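Desk Tidying and Pencil Pouches: Common Questions
Bimirwood Craft Room
Updated June 2022

What goes in a zippered pouch?
Pens, pencils, erasers and other small things. If the zipper won't close without a fight, take something out.

Can scissors go in too?
Small ones with a cover, yes. Long-bladed scissors stay on the table or go back on the shelf — they poke through fabric. 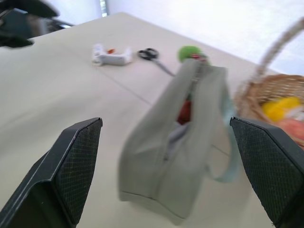 Where do tape dispensers belong?
On the shelf at the end of a session. They are too bulky for most pouches.

What are the baskets for?
Larger items that several people share. Please don't put personal pouches in them.

How do I wash a fabric pouch?
Empty it, open the zipper and wash it by hand in cool water. Take off any charms or pompoms first.

I left mine behind. Who has it?
Ask Shireen Ngubane at the front desk. We keep lost pouches for six weeks.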